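Cooler stock moves early at Litutska warehouse

March 8, 2022

Summer orders are in already and the aisles at the Litutska warehouse are filling up. 2455 cartons booked in during February, most of it home appliances - air coolers mainly. Old boxes getting opened, checked and taped again before they go out to Forkis stores.
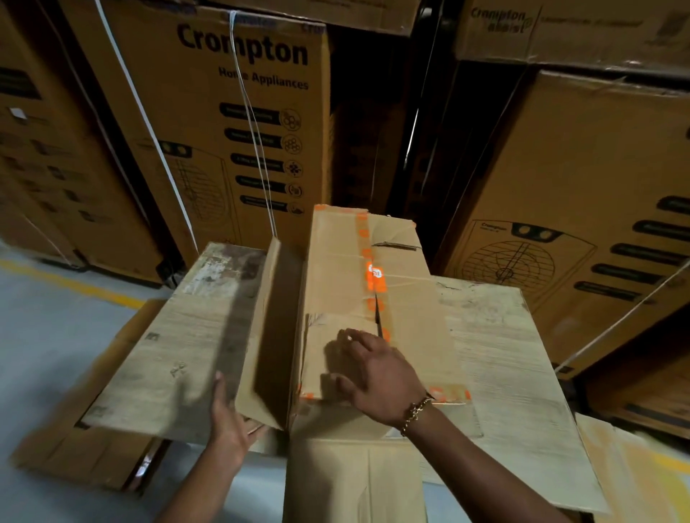

Reused cartons are fine for spare parts, the warehouse says, but anything with a split seam gets new tape or goes to recyling. First trucks leave in two weeks. Four stores on the list so far, Kan branch first.

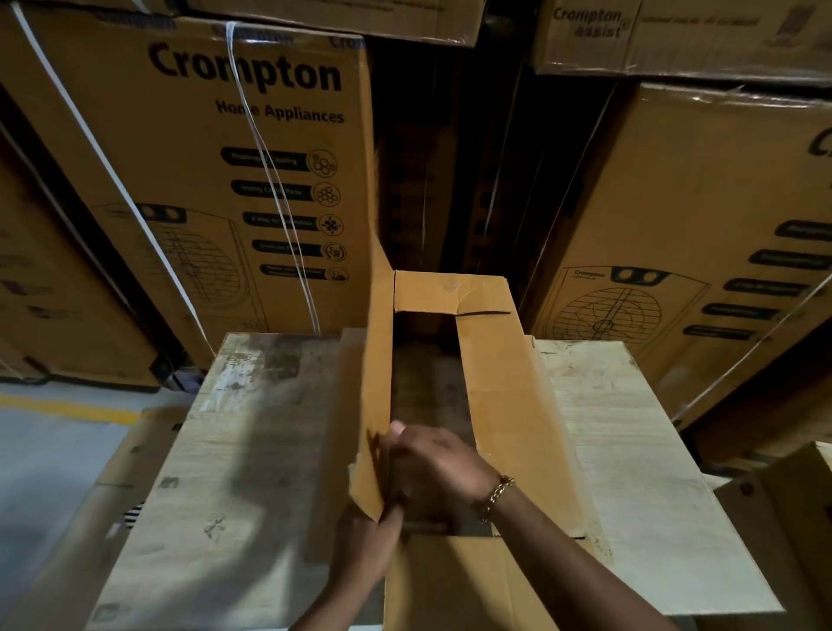
One Kan shopkeeper said last year's coolers came too late, and that customers had gone elsewere by then. Stirkumer, the delivery firm, is promising 12 runs this time. No word yet on prices.

Last updated: March 8, 2022

Recent items
- Stirkumer adds night deliveries
- Kan market road to reopen
- Forkis store hours change

Contact us | Copyright | Back to top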